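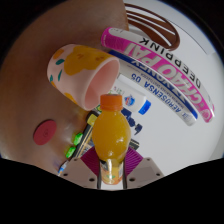 Picnic boxes and party drinks: the questions I get most

I've been packing drinks and cups for children's parties since September, and the same questions keep landing in my inbox, so I've put my answers in one place. If yours is missing, drop me a line!

Do you use cartons or bottles?
Small plastic bottles with a screw cap, every time. Cartons get squeezed (usually over somebody's best jumper) and you can't close them again. A little bottle of orange juice goes back in the bag half full and everyone's happy.

So why bother with cups as well?
Some of the smaller ones don't get on with a bottle neck. I like a pink cup with a bit of a pattern on it, something cheerful. Efua Yakubu wrote in to say hers all went missing at one party, so do put names on the bottom.

How many bottles should I order?
One each and a few over. For my nephew's do we had 19 children and I took five spares, and they all went.

Can I put the juice in the freezer?
I don't. The bottles swell and the caps go funny. An hour or two in the fridge and then into a cool bag is fine – my Pridito one is seven years old and still going.

What goes in the box first?
Bottles, standing up, right in the middle. Cups on their sides round the edge, then anything long and light along the top. Napkins fill the gaps.

Do you take the empties back?
Yes, if they're rinsed and the caps are on. Leave them in a bag by the door and I'll pick them up with the cups.

Can I swap the juice for something else?
Of course. Apple is no trouble, squash I'd need to know about a week before. Fizzy I'd rather not, I've mopped up enough of it!

Last updated 07/11/2021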